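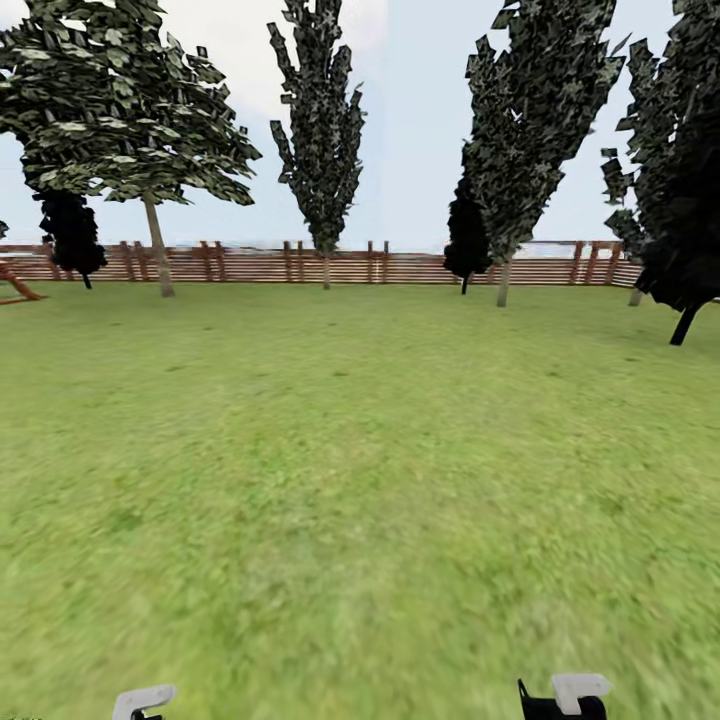

Gradetton Yard Chores

Simulated episodes for testing whether a general manipulation policy can do outdoor household chores.

Summary

Gradetton is a set of 1606 simulated episodes in backyard settings. It was built to answer a narrow question: can a policy trained mostly on kitchen and tabletop tasks do simple work on a lawn? At present it mostly can't. Results are under Baselines.

The set is for evaluation and light fine-tuning. It is too small to train a policy from scratch.

Contents

Each episode folder holds:
- rgb: color frames from the wrist camera
- state: joint positions and gripper opening, one row per frame
- task.txt: the instruction in plain English
- result.json: success flag, failure code, episode length

Failure codes are listed in codes.txt. Code 7 (timeout while searching) was split from code 4 in July. Older result files were rewritten to match.

Tasks

pick_up: find an item on the grass and lift it
carry_to_bin: as pick_up, then release over a bin
rake_pull: grasp a rake handle and pull toward the base
gate_latch: lift a latch and push the gate
idle_search: no target exists; the policy should report this and stop

Scenes

Scenes are assembled from three layouts, named Annan, Cladano and Holtthorpe. Annan is used for training, Cladano for validation and Holtthorpe for test. Trees and fences are drawn from one shared pool, so the test layout is new but its parts aren't. Treat test scores as an upper bound for real yards.

Grass is a flat textured plane. It has no blades, gives no resistance and does not hide objects. Foliage does not move. Sun angle is fixed within an episode and varies between episodes.

Baselines

We ran 100 test trials of pick_up and 100 of carry_to_bin with the same policy and no fine-tuning. It succeeded in 60 of the pick_up trials. On carry_to_bin most failures came after a good grasp: the policy lost track of the bin once it left the camera view and kept turning until timeout.

gate_latch was attempted but is not scored. Contact at the latch is unstable in the current physics build, and several successes were the gate passing through its post.

Known problems

- Frames blur during fast base motion. This is a render setting and was left on.
- Far trees use low-detail models. Some render nearly black.
- idle_search is scored only on the final report, so a policy that stops at once gets full marks.
- State rows lag color frames by one step in the Cladano layout. Shift by one before training.

Not covered

Rain, slopes, people, pets, powered tools. Mowing and hedge trimming are out of scope. Nothing in this set supports a claim that a policy is safe to run in a real yard.

Loading

Run load.py with the layout name and a task name. Leave out the task name to load all tasks for that layout.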